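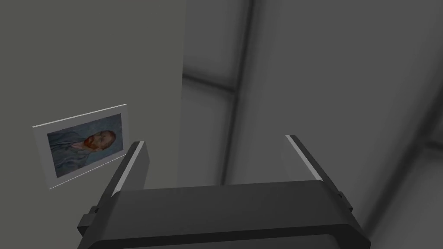

Week 7 handout: Where do the examples come from?

Read this before the lab. Most of what goes wrong in a learned grasping policy was already wrong in the examples, and by the time you are staring at a success curve it is hard to see.

The usual sales pitch for simulation goes like this. Real robot time is slow and things break, so build a house in software, put a gripper in it, and collect as many tries as you like. I don't dispute the first half. The second half deserves a harder look. "As many as you like" is a statement about volume, and volume is the cheapest thing a simulator gives you.

Last December the Parsons lab group collected 1000 episodes in our Clokeo kitchen and house scenes. After Shona Hapeta went through them by hand, 184 were left that she would call different from one another in any way that mattered. The rest were near copies: same approach, same object pose, small noise on top. The policy trained on the full set did very well on the full set. You can guess how I feel about that number.

What counts as one example

An episode is a stretch of observations with the matching actions, plus a task label. Write all three down. Groups forget the label, or they let a script fill it in, and then "pick up the object" gets attached to runs where the gripper spent its time nowhere near any object. Those stretches can be useful. A wrist view with a plain wall and a picture on it teaches something about travel and searching, provided it is labeled as such. Labeled as a grasp, it is poison.

Questions to ask of any set you are handed:

Who or what produced the actions? A person with a controller, a planner that knows the true object positions, or an older policy? A planner that can see through counters will produce moves that a camera-only learner has no way to explain.

Were failures kept? If they were thrown out, who decided what a failure was, and at what point in the episode?

What does the wrist camera see at the moment of contact? Check this yourself. With a large object between the fingers, a lot of the view is object, and the policy has little else to go on when deciding where to move next.

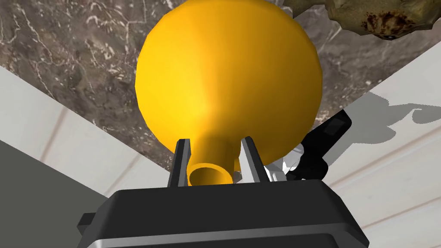
Tane Prendergast objects that I am too hard on the blocked view: a person carrying a big box can't see much past it either, and gets through the door. His group at Stultolville adds a second camera and says the problem mostly goes away. Fine – but then the second camera is part of your data spec, and it has to be there on the real arm too.

On shape and shading

Simulated objects often have coarse outlines, with flat facets where a real one would curve. Whether this hurts depends on what the learner latches on to. I have heard it claimed that it never matters. I have not seen the test that would show it, and "we randomized the colors" is not that test.

For the lab

Collect over 3 minutes of your own episodes in Fiditz. Keep the bad ones. Swap sets with another group and label theirs without seeing their labels, then compare. Bring the disagreements to class – I care more about those than about your training curve.

Questions about this handout: Valeriano Herrero, Parsons course office | Back to top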